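Plorkon trial: where we are at the halfway mark

17 shares
2 comments

Hi all at the Uker fund,

I owed you this at the end of January and it's now well into February, so thank you for the gentle nudge and the extra time. I'm going to write it the way I'd tell it to you over coffee. The spreadsheet with the spending in it is going through the portal as usual, and nothing in here changes any of it.

Quick refresher for anyone who wasn't on the first call. You gave us money to find out whether the Plorkon kit is good enough to teach our evening robotics course at Rees, before we spend a much bigger pile on real arms. Plorkon is the simulator package that Flustska sells to colleges and small shops. You get a virtual room with a table and a pair of arms, a bunch of ready-made tasks, a set of camera views you can switch between, and a scripting side for people who want to go further. It costs $500 a seat for the year. We bought 2 seats. The rest of the money is my hours and the new graphics card, which I will get to, because wow, the graphics card.

What we've done so far

Setup took longer than I told you it would. I had penciled in an afternoon and it ate most of a week. Some of that was on us (our lab machines are locked down and I had to beg for admin rights one program at a time), but a fair chunk was the installer, which stops halfway and says "waiting" without saying what for. It was waiting for me to accept a license in a window hidden behind the first window. I've written that up in the staff guide in very large letters.

Once it was in, it was in. I haven't had to reinstall anything on either machine, and the second one went much faster.

I picked the block task as our main test. You've got an orange part and a grey box on the table, and the job is to grip the part, carry it over and bring it down on the box. That sounds like nothing! It's the sort of thing you'd give a toddler. But it makes you deal with reach, with grip, with coming down straight, and with keeping the second arm out of the way of the first one, and those are the things our students trip on every single term. I would much prefer they trip on them in software.

After I got the hang of it by hand I wrote a script and let it go for 1,000 runs over a long weekend, with the starting spot of the part shuffled each time. I came back Tuesday morning to a folder full of logs and a very warm room. 17 of those runs had stopped with the arm locked up at the far end of its reach, and I went through every one of them. They all had the same cause: the part had started so far out that the elbow ran out of bend before the gripper could point down. That's my script being dumb about where it starts, so I'm not holding it against Plorkon. What I do hold against Plorkon is that the log just says "stopped." I had to replay each run to see why. A plain message along the lines of "joint limit, elbow" would have saved me a whole evening and a frozen pizza.

What I like

The camera views are the best thing in the box, hands down. You can put one view right in the gripper, looking out between the fingers at whatever you've picked up, and have others out in the room so you can see both arms and the table together. Switching is one key. For teaching that's gold. When I've taught this on paper, the hardest thing to get across has always been that what the arm "sees" up close tells you almost nothing about whether its elbow is about to bump the other arm, and vice versa. Here I can flip back and forth and people get it on their own.

I also like that it looks decent without showing off. The table has a wood grain, the floor has tiles, there are shadows. I went in thinking the shadows were just decoration, and I've changed my mind. I use them all the time to judge height when I'm driving by hand, same as I would at a real bench. A couple of the cheaper packages I tried before we applied to you had none at all, and I kept coming down too early.

And replays! Every run can be played back from any view, slowed down, and stopped wherever you want. I didn't even list that in our application and it might be the thing I'd miss most.

The task files are plain text, too. I moved the box, turned it, and changed how far apart the arms stand, all in a regular text editor. It took me a few tries to get the units straight but I never felt locked out.

What I don't like

The manual. It was clearly written for an earlier version, half the menu names don't match, and the chapter on two-arm tasks is one page that tells you to see the chapter on two-arm tasks. Flustska's support people have been quick and pleasant when I write in, and they did send me a draft of the new manual, which is better. I'd still want the finished one in hand before students get anywhere near it.

The gripper feels too forgiving. If you close the fingers more or less in the right spot, the part stays put, and you can swing the arm faster than anybody should and still have it in your grip at the end. Real parts slip. There's a friction setting buried three menus deep and turning it down helps some, so I've made that our default. I don't think it's a deal breaker, but I want to be upfront that a student who only ever trains on this will get a rude surprise the first time they hold something for real.

Parking the second arm is fiddly. In the block task only one arm has a job, and the other needs to be folded up somewhere harmless. The kit's own "home" pose leaves it closer than I'd like to where the working arm travels. I've saved my own pose with the empty gripper up off the table, and I load that one every time. It should be in there from the start.

Then there's the graphics card. The product page says it'll run on "most modern lab computers." Ours are modern enough, and with all the views open at once they crawled. I bought one card out of the equipment line, put it in the machine nearest the door, and that machine is now lovely. The other one is fine as long as you keep to a single view. If we go ahead with the full course, please assume we'd be asking for cards as well as seats. I'd sooner tell you that now than surprise you in the fall.

How people have taken to it

I ran two informal evenings, nothing graded, with folks from last term's course who were curious. I let them loose on the block task with no script and not much help from me. The nice thing was how fast they stopped asking me questions and started asking each other. The less nice thing was the line for the good machine! I didn't collect any formal feedback on those nights, so please don't read this as data. It's just me telling you that the room was loud and people stayed past closing.

One comment I wrote down, from someone who works on a packaging line: they wanted to know when they'd get to do it with both arms holding something. I'd love to say next month. The kit has a handover task, where one arm passes a part to the other, and I've opened it, looked at it, and closed it again. That's first on my list now.

The block task in Plorkon 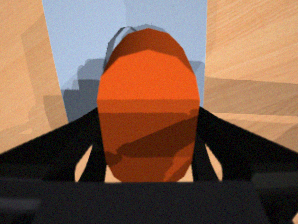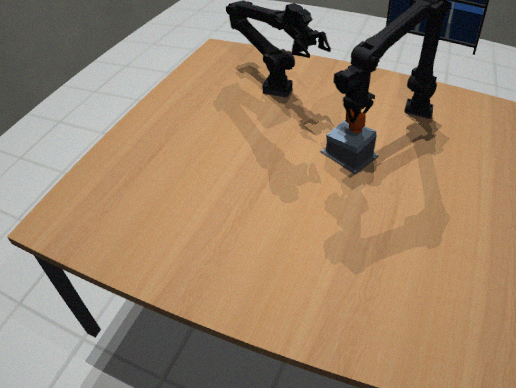
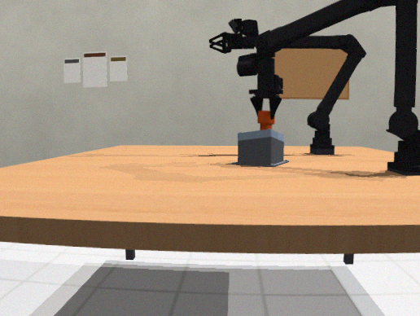
Renders from the block task, orange part in the gripper: close up first, then two views of both arms at the table.

What's next, and what I need from you

Between now and the final report I want to get through the handover task, rerun the block task script with the starting spots fixed and the friction turned down, and try out the new manual on a person who has never seen the software. I'll also ask Flustska for a firm answer on classroom pricing. Right now they only sell by the single seat, and at that rate a full class gets expensive in a hurry. They've hinted at a bundle. I've asked them to hint in writing.

From you, I need a yes or no on moving what's left of the travel line over to equipment. We budgeted for a visit to Flustska's training day and I did the whole thing by video call, so that money is just sitting there. It would go a good way toward a second card, and then I could run a fair test with both seats going at full tilt. I've put the request in the portal under "budget change," but the form timed out on me once, so if you can't see it, please holler and I'll send it again.

If you want my gut feeling at this point, I'm leaning toward recommending Plorkon for the first half of the course, with students moving to real hardware for the second half. I'm not ready to put that in a formal recommendation until I've seen the handover task behave itself. The two-arm work is why we picked this kit over the cheaper ones, and so far I've really only tested one arm at a time.

I'm in the lab most evenings and happy to show any of you around the simulated table over a screen share. Bring a snack, the loading bar is slow.

2 comments
Share this update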